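Getting the Stiffness Out of Old Towels

My towels had gone scratchy by July, and I was this close to buying new ones! Then Yamuna Pisharody, my neighbor, told me to quit using so much detergent and try vinegar. So I did, and I'm hooked.

Run the towels on hot with 300 ml of plain white vinegar and no soap at all. Don't stuff the drum (I do 9 hand towels at most, or four big ones).
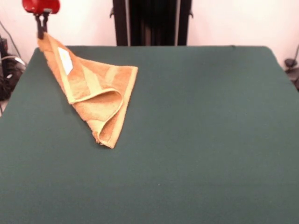

When that cycle ends, run a second one with half a cup of baking soda, again no soap. Please don't put both in together, they just fizz and cancel each other out.

Shake each towel hard before it goes in the dryer, and skip the dryer sheets from now on – they leave a coating. I do this every couple of months, usually on a Tuesday night when I'm home anyway. Check the care label first if yours can't take hot water.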